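Two Handles and a Spare Mattress: Botond Szabó on Building Grippers You Can Hold

Fri 19 July

Botond Szabó picks up the phone with a screwdriver in his mouth. I can tell from the first hello. He has been swapping a finger pad, he says once he can talk properly, and would I mind if he kept going while we chat? I don't mind at all. It sets the tone for the next hour and a bit, during which he drops at least one screw on the floor and goes quiet each time an idea catches him.

Botond builds hand-held grippers, the kind a person carries around and squeezes, so that a robot arm can later be taught from the recording of what the person did. He started in May of last year, at the bench in his own kitchen, and now splits the work between home and Sutter, a shared workshop a few streets away where members pay a monthly fee and fight (gently) over the good vise. The pair he is using now is called Andar. There was one before it, Eltance, and we'll get to Eltance.

"I wanted a robot to fold my laundry, like everybody does," he says. "Then I priced the arms and thought, okay, which part of this can I do now, tonight, with what I have? And it's the hand! The hand is the fun part anyway. You can hold it, you can feel where it's bad."

Feeling where it's bad is pretty much his method. He prints a part, screws it on, and goes off to pick things up until something annoys him. Cloth is his favorite test by a long way. A block of wood, he says, will forgive almost any finger. Cloth slides out, bunches up, or comes along in a double layer when you wanted only the top one. A mattress makes a better test surface than a table, in his opinion, as it gives a little when the fingertips come down and you don't crack a pad on the first bad approach.

"I broke so many tips on the kitchen table," he says. "So many. With a mattress I can be clumsy for a whole afternoon. I push down, it pushes back, I get the edge of the cloth. And if I miss, so what?"
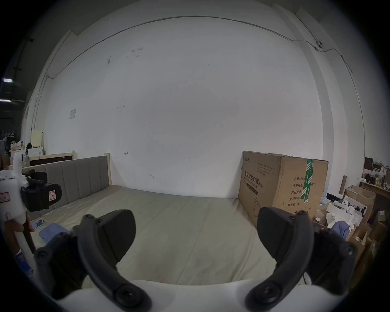 Both grippers at the bed, with a folded cloth on the mattress. Photo: Botond Szabó

The curved fingers are what he most wants to talk about. On Eltance they were straight, and he thought they looked great, very clean and serious. They were also hard to see past. Whenever he went in for something flat, the fingers covered the exact spot he needed to look at, and the camera had the same trouble he did. He drew the curve on the back of an envelope, then redrew it on the computer 16 times, by his own file names. Version 9 pinched his thumb. Version 12 was lovely and snapped.

"The arc gives you a window," he explains. "You look between the fingers and you see the thing you're about to grab, right up to the moment. I was so happy when that worked that I called my sister, who does not care about grippers. She was very nice about it."

The pads took longer. He wanted them wide, so they could catch a fold without needing perfect aim, and angled, so the bottom edge would meet a flat surface first. Wide pads weigh more, though, and weight out at the fingertips makes your wrist tired in a way that weight in the handle doesn't. He spent a good three weeks hollowing them out from behind. I ask whether he weighed them as he went along and there's a short laugh at the other end.

"I have a scale. I didn't use it enough. I used my arm. When my arm said stop, I took out more plastic."

He is fussier about screws. Everything that might need changing is held on with a screw whose head you can get at from outside, with one size of driver for the lot. Eltance was glued in four places, and when a joint went sloppy he had to saw it open on the bench at Sutter with two other members watching and offering suggestions. One of those suggestions, to be fair, ended up in Andar: a stop inside the hinge that keeps the fingers from crossing when you squeeze too hard.

Why two grippers? One was plenty of work, he admits, and for a long time he insisted one was enough. Then he tried to fold a cloth with a single hand.

"Try it! Put one hand behind your back and fold a towel neatly. You can do it, but you invent these strange moves, you pin it with your elbow. I don't want to teach a robot my elbow. So, okay, two."

Building the second went much faster. The first Andar took him up to 50 evenings, and the second was finished over a long weekend, most of it spent waiting on the printer. They mirror each other apart from a few small fixes that he made on the newer one and hasn't carried back yet. He'll get around to it.

Some of the early parts came through Jakholm, a little surplus outfit that sells odd lots of springs and bearings by the bag. He bought a bag of 72 springs and has found the right one for the trigger, he thinks, after trying most of them. Too stiff and your hand cramps, too soft and the fingers don't open again when you let go. He keeps the rejects in a jam jar and has already promised them to somebody at the workshop who is building a pinball table.

What he doesn't have yet is the arm. He's saving up, and in the meantime he records himself doing short jobs, then watches the recordings back in the evening and writes notes. Most of the notes are about himself. He rushes the release. He tends to come in too steeply with the left. Watching your own hands that closely is odd at first, he says, and then it gets kind of addictive.

For anyone who wants to start, he'd say make an ugly one first and take it somewhere with soft furniture. He'd also like people to share their finger shapes, since his own curve came partly from looking at salad tongs, and he is sure there's a better one out there.

"If somebody sends me a drawing, I'll print it the same night," he says. "I mean it. I have filament, I have screws, I have a mattress."

Then something small and metal hits the floor, and he has to go look for it.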